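Category: Laundry rig / Policy evaluation / Closed

Ticket: Unload-and-load policy stalls at the drum opening when wrist view is dominated by the door
Opened by: Jonalyn Cabrera
Assigned to: Jericho Lacson
Priority: 2

Problem as reported

The loading policy (Drallard, trained on the full set of 1,632 demonstrations) reaches the washing machine, lifts to the height of the opening and then hovers. It does not time out with an error. The arms keep making small corrections until the operator stops the run. In the baseline test it stalled this way in 30 runs. Same checkpoint, same control rate, no dropped messages in the log.

First checks (Jericho)

Calibration redone on both arms, no change. Swapped the Fundus image encoder back to the older weights, no change. Replayed a recorded demonstration open loop and the arms went where they should, so I don't think this is mechanical. 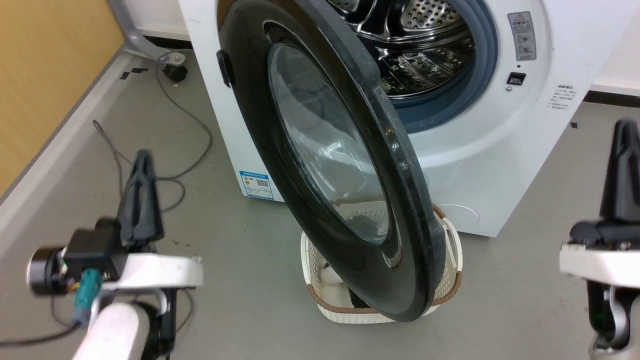

The stall depends on which view the policy trusts. I masked each camera in turn and ran the same start pose. With the wrist views masked the arms approach cleanly but are sloppy at the rim. With the head view masked the stall comes back every time. From the head position the open door hangs in front of the lower left of the machine and covers part of the basket, so the policy needs the wrist view to find the clothes, then has to stop relying on it once it turns to the drum. It never makes that switch. Attention maps are in the Drallard results folder under "mask test".

Comment - Hilde Verbeke

Could be reflections. The glass in the door is curved and we have seen the Nikolovski depth model place surfaces well behind where the glass is. Please check what the wrist camera gets when the gripper is in front of the opening, and compare the depth output with the door masked by hand.

Reply - Jericho

Done. Depth on the drum is usable. Depth on the door is not, and the errors follow the bright streak on the glass.

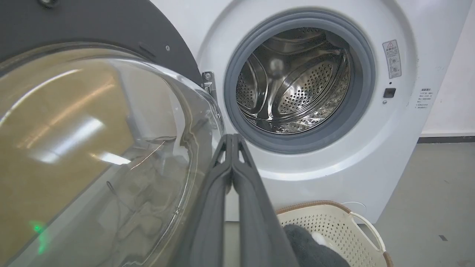 Fig. 2. Wrist view at the drum opening, with the ceiling light reflected in the door glass.

Change made

Hand masking is no good for real runs, so I added a door mask from the Otex segmenter and dropped depth inside it. Colour is left alone. I also added a dropout schedule on the wrist views during training, so the policy sees a share of episodes with the head view only. Retrained from the same starting weights. Training took four days.

Result

The stall is gone in the repeat of the baseline test. Rim contact is a little worse than before - the fingers touch the gasket more often on the way in. Efren Ignacio has asked for the dropout and the mask to be tested separately before either goes in the paper, and I agree. We can't say yet which one fixed it.

Closed Jan 27, 2023 by Maribeth Marquez. Separate runs moved to a new ticket, due in March.

Contact the lab help desk | Back to top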